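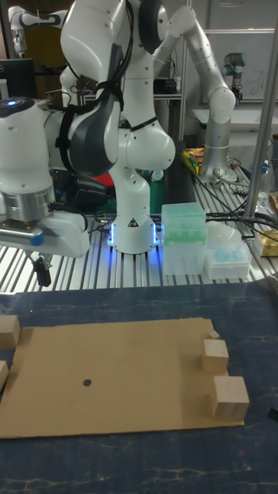 Planning the Purchase of a Robot Cell
Handout 3, August 1, 2023
Notes by Sivaprasad Annamalai

Please read these notes before the group work. In the last lecture we spoke about how a robot is programmed. Now we look at how it is paid for, and many of you will meet this question in your first job.

1. The arm is only one line

When students write their first budget, they put the price of the arm and then stop. A working cell needs also a table, a gripper, cables, a computer with a monitor, and the small things that the robot will handle. Wooden blocks and cardboard cost almost nothing, but somebody must order them. Pipette tips are used up and must be bought again, so they belong under running costs.

Write each line with three columns: who sells it, who installs it, who replaces it when it breaks.

2. Several arms near one table

If you plan more than one arm, draw the reach of each on paper first. Where two circles overlap, you need a rule for which arm may move. This rule takes engineering hours, and the hours go into the budget too. Arms of different makes will also need different spare parts and often different software licenses. Ask for the license price per year and per arm.

3. Exercise: the Gelludden case

The Gelludden training workshop wants one arm for sorting small parts. It has two offers.

Binmont offers the arm, the gripper and 3 years of service in one price. Delivery is in 19 weeks.

Landico offers the arm alone, at a lower price. The gripper must come from Gatti, and the workshop makes the connection itself. The Gatti quotation includes an adapter plate for 818 dollars, listed on a separate page – please do not miss it.

The workshop expects to spend 37 hours on the connection work. The offers do not say who pays if the gripper and the arm do not communicate.

Prepare in your group:
– a list of costs that are missing in each offer
– one question to send to each seller
– your choice, with half a page of reasons

4. Cables and floor space

Measure the table together with the space for cables and for the person who stands beside it. Check the door width also. Power outlets should be marked on the drawing, and the emergency stop must be reachable from the place where the operator stands.

Bring your drawing on paper to the next meeting. Price lists for the exercise are in the course folder under August.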